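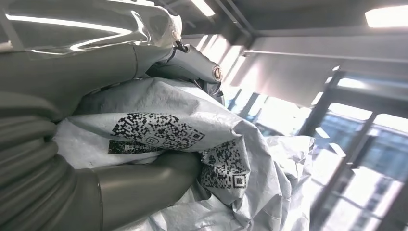

Glória Amaral

A rádio de Sequeira cabia num armário, e talvez por isso eu gostasse tanto dela! Tinha uma mesa, dois microfones, uma janela que dava para a padaria e um gira-discos que o meu tio Drumell (era alcunha, mas até a minha avó lhe chamava assim) tratava como se fosse uma pessoa de família com a saúde delicada. Quando entrei lá pela primeira vez, em abril, ele pôs-me os auscultadores na cabeça e disse só:

— Fala.

— Falo de quê?

— Do que vires pela janela.

Falei do pão. Falei do senhor que tentava amarrar um cão a um poste enquanto o cão tentava amarrar o senhor ao mesmo poste, e da chuva que vinha a descer a serra tão devagar que dava tempo de a anunciar rua por rua. Quando me calei tinha as mãos a tremer e uma vontade enorme de recomeçar. Oito minutos! Tinha falado oito minutos seguidos para uma vila inteira, ou para quem, na vila inteira, tivesse o aparelho ligado àquela hora.

Foi nesse mesmo dia que chegou a primeira carta de Kirnura.

Kirnura era uma ilha, explicava a carta, numa letra inclinada para trás, e ficava tão a norte que o carteiro tinha de fazer o percurso de barco. Quem escrevia era o faroleiro. Apanhava a nossa emissão em certas noites, quando o céu estava para isso, e queria saber o nome da canção que tínhamos passado a seguir ao boletim dos barcos. Não percebia uma palavra de português, tinha mandado traduzir a carta na farmácia de Nutholm, mas a canção não lhe saía da cabeça.

— É impossível — disse o meu tio. — Nós mal chegamos à ponte.

Mas já estava de joelhos diante dos discos, a tirá-los um a um, com um sorriso que lhe chegava às orelhas.

O pior era que não tínhamos registo nenhum. O faroleiro assobiava a canção, claro, só que um assobio não vai no correio, e tentara desenhá-la: uma linha que subia, dava uma espécie de tropeção e descia às curvas até ao fim da folha. Colámos o desenho no vidro da janela. Durante semanas passámos a música toda que havia no armário, eu a seguir a linha com o dedo, ele de olhos fechados. As valsas subiam de mais. Os fados tropeçavam no sítio certo e depois não desciam. Houve uma marcha de bombeiros que quase, quase serviu!

A padeira acabou por resolver o assunto. Entrou com farinha até aos cotovelos, olhou para a folha e começou a cantarolar, sem hesitar, a moda que a mãe dela cantava a estender a roupa. Subia, tropeçava e descia às curvas. O meu tio ficou tão branco como ela. Aquela moda nunca fora gravada, não havia disco. Só podia ter entrado pela janela aberta, numa noite de calor, com o microfone ligado por esquecimento.

Nessa noite sentámo-la à mesa, com um copo de água e os auscultadores tortos por cima do lenço. Eu anunciei, com a voz mais séria que consegui arranjar:

— Para o farol de Kirnura, a pedido.

Ela cantou as cinco quadras e depois cantou-as outra vez, porque tinha gostado. Lá fora, a serra estava limpa, o céu parecia estar para isso, e o meu tio abriu a janela de par em par.

Mais contos
O boletim dos barcos
Cinco quadras para estender roupa
A farmácia de Nutholm
O cão do poste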